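The Slow Wash

I came to hand washing by way of a broken machine and a very long wait for a part. Five weeks, the man on the phone told me, and I had two white T-shirts fit to be seen in. So into the bathroom sink they went, with a squirt of washing-up liquid (don't do that, by the way, I was rinsing suds until bedtime) and a great deal of grumbling.

That was in May. The machine has long been mended and I'm still at it, at least for the whites and anything knitted. My sister thinks I've lost my mind. She may have a point! But my shirts have stopped going that sad dishwater colour, and the necks don't curl any more.

What got me properly hooked was a weekend in Zistotby, where the old public wash house opened its doors again two summers ago. You pay at a hatch, you're handed a block of soap the size of a brick, and then you pick a trough and get on with it. I'd gone for a nose round and ended up staying until closing, up to my elbows, next to a woman who plainly thought I was rubbing far too hard. She was right. I'd been going at my collars as if they owed me money.

She showed me how to soak first and leave well alone. Cool water, soap worked in until it feels slippery between your fingers, then half an hour of doing something else entirely. I had a coffee and a bun. When I came back the worst of it lifted out with hardly a squeeze. 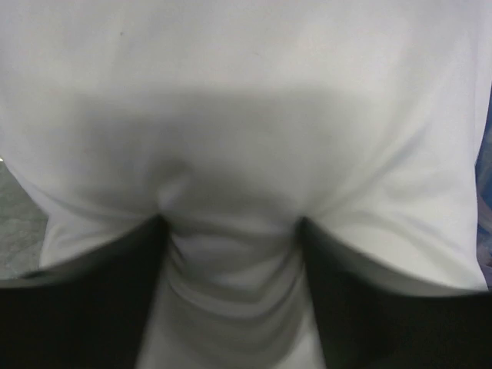
The soap matters more than I'd have guessed. I've now tried 13 of them, which my bathroom cabinet can't really cope with, and I keep going back to Bonard, a plain olive one that smells of nearly nothing. Goossens makes a flaked version that's handy for travelling, though it gets everywhere if the bag splits (ask my good shoes). Anything with a strong perfume I've given up on, as it hangs about for days and makes me sneeze on the bus.

Drying is where I still come unstuck. I haven't got a garden, only a rail over the bath and a window that opens as far as my hand, so a thick jumper can take about 21 hours and the flat smells like a wet dog the whole time. Rolling things up in a towel first does help. So does not washing four jumpers on the same evening, a lesson I have now learned twice.

Next on my list is Brernomen, where I'm told the wash house has its own spring and a drying loft with slatted walls you can open to the wind. I've booked a room up the road and I'm taking the bedsheets.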